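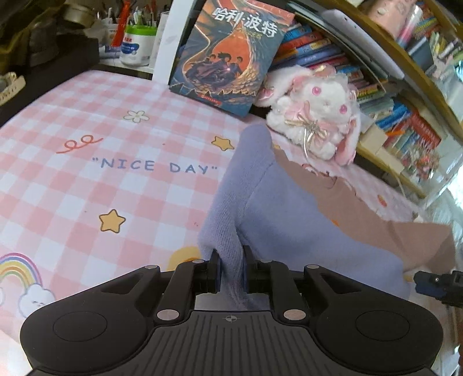
Yabsira Derese wrote under my last post that a hand-held gripper is a toy until it can pick up laundry, and that I should stop testing mine on wooden blocks. I agreed with the second half. So this review of the Grellus kit is mostly about soft things: socks, pillowcases, the ear of a plush animal.

**What you get**

The Grellus comes as a bag of parts and one sheet of instructions. You build it yourself, and I needed 3 evenings at the kitchen table. The housing is molded plastic, matte black, and fits together well. The linkage pins were tight, and two of them I had to push in with a small clamp from our shared workshop. I bought a pair, one for each hand, because folding with a single gripper is a sad business.

The price was 1,349 for the pair with shipping. For a home project this is a lot of money, and I thought about it from March until July.

**How it holds**

The good part is the fingers. They close straight, and the inner pads with the blue edges take a knit fabric without pulling the threads. A thick lavender sock is easy, you pinch one fold and it stays. Thin cotton is more difficult. A flat bed sheet I can lift only if I first make a wrinkle in it with the other hand.

Each gripper weighs 540 grams on my scale. After half an hour my wrists know it. Hacer Başaran tried them on Thursday and she preferred to rest her elbows on the bed, which I now do also.

**What I don't like**

- The instructions skip the step where the arm links meet the body. I mounted the left one backwards and had to open everything again.
- The body is wide. Between a pillow and the wall it doesn't fit, and near the bookshelf I hit the books often.
- Spare pads are sold only in sets of 3. A pair of grippers needs 4, so you must order two sets.

Before this I used the Pundis, which is lighter and cheaper, but its fingers twist when you pull sideways. For blocks and cups I would still take the Pundis. For my folding arm, which must learn from what my hands do, the twist was a problem in every recording.

I give the Grellus four stars out of five. If they print a better sheet of instructions, I will change it to four and a half.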